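Equipment Planning for a Shared Robotics Teaching Cell
Final Report, Undergraduate Project in Automation Systems
Project team 6

Summary

This report sets out a purchasing and budget plan for a small teaching cell in which students will collect handling data with hand-held grippers and later run the same tasks on a robot arm. The department asked the team to recommend what should be bought in the first year, what could wait, and what the cell would cost to keep running. We recommend a staged purchase, beginning with hand-held equipment and work surfaces, with the arm deferred to the second stage.

1. Background

The present automation course serves 28 students per term. Practical sessions are held on equipment that was purchased for a different course and is shared with it. Booking records for the spring term show that sessions were moved or shortened most often in October and again before the final examinations. The department has set aside one room for the new cell, and the room is available from the start of the coming term.

The team was asked to answer three questions. Which items must be in place before the first session? Which supplier terms are acceptable under the purchasing rules of the school? What should be held back for repair and replacement?

2. Method

A list of requirements was drawn up from the course outline. Each exercise was broken down into the objects to be handled, the tools needed and the time allowed. The list was then reduced to items that could not be borrowed from the existing laboratory.

Written quotations were requested from Brivow, Jatholm and Rungrueang. The suppliers received the same list and the same closing date. Quotations were compared on purchase price, delivery time, length of warranty and the price of wearing parts. The last of these was added after the first review meeting, when it was noted that finger tips and grip pads had not been priced separately in any of the earlier course budgets.

3. Findings

3.1 Hand-held grippers

Brivow offered the lowest unit price but quoted wearing parts only as a full set. Jatholm quoted a higher unit price and sells pads singly. Over the planned life of the equipment the Jatholm offer is less expensive, provided that pads are replaced at the rate the team has assumed. Rungrueang did not quote for grippers and is considered below for furniture only.

Grippers should be bought in pairs. Several of the exercises in the course outline require an object to be held by one tool while the other acts on it, and a student with a single gripper cannot complete them. The plan therefore provides 6 pairs, with 2 single units kept as spares.

3.2 Work surfaces and storage

Rungrueang quoted for tables and stools, with delivery 9 weeks after the order. This is the longest delivery time of any item in the plan – the furniture order must be placed first.

3.3 Practice objects

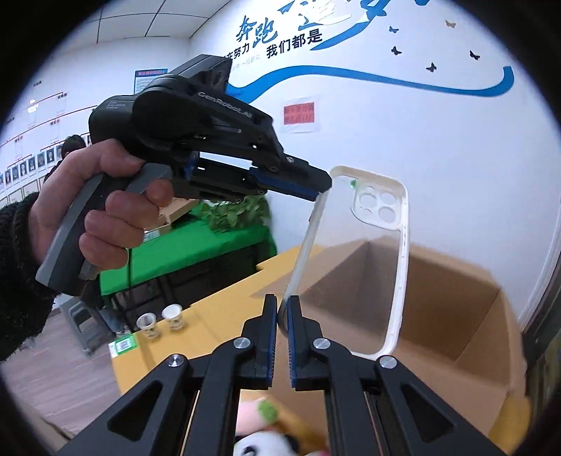 The budget line for practice objects was the most difficult to estimate. Objects should differ in stiffness, weight and surface, and most can be bought locally at low cost. Thin, rigid items and soft items place different demands on the finger tips, and both kinds should be present from the first session. We propose a fixed sum per term, held by the laboratory office and spent against receipts.

3.4 Software

Lustutero, the record-keeping package already licensed by the department, can be used to log sessions and loans of equipment. No further license is needed in the first year.

4. Recommendations

The furniture order should be placed with Rungrueang as soon as funds are released. The gripper order should go to Jatholm, with one full replacement of pads included in the first invoice. The robot arm should be deferred to the second stage and priced again at that time – the present quotations will have expired. A separate line for repairs should be kept open through both stages and should not be merged with the line for practice objects.

5. Limitations

The rate of pad wear was assumed from supplier literature and was not tested by the team. Prices exclude shipping on returned goods. The cost of staff training was outside the terms of the project and will need to be estimated by the department before the second stage is approved.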